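Branbridge School of Design
Print this page | E-mail this page

8 Jan 2021
By Nnamdi Shehu

Unit 242: Tabletop Forms, Handout

Students will study vessels whose outline is borrowed from nature. Note how the opening is shaped, how its edge is finished, and how the vessel meets its base.

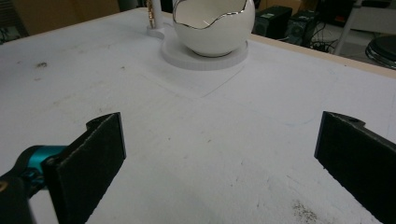

Fig. 1. White ceramic bowl in the form of a cracked eggshell, with metallic rim, on a round base.

The jagged edge carries the theme, and the thin trim draws attention to it. The wide, low base gives the rounded body a steady visual footing.

Assignment: submit a written study of one vessel, 525 to 600 words, with two pencil drawings. Readings are in the Uzor course folder.

This site uses cookies. By continuing, you accept our cookie policy.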